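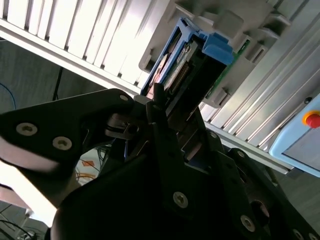 Fig. 1. Gripper at a hard drive in its blue caddy. The emergency stop is on the frame at right.

Unit 8: When the drive work is automated
Notes by Nevzat Yazıcı, Lonimis course

Our case is the service hall in Josstead. Before the robot cell, two technicians handled up to 62 drives in one shift, all by hand. Now the cell does most of this work, and the technicians prepare the brackets and decide what to do when a drive is stuck.

Please note three changes in the job:
- Less lifting and bending, but more time at a screen.
- Every person on shift must know the emergency stop, also the cleaning staff.
- Skill in the fingers is used less. Zübeyde Yaman, shift leader, told us that she misses it - and that her wrists feel better.

The training took 17 hours for each technician. Hüsnü Akbulut asked for more, and he received it in June.

For discussion: who should answer for a damaged connector, the technician or the planner of the cell? Write one page and bring it to the next class.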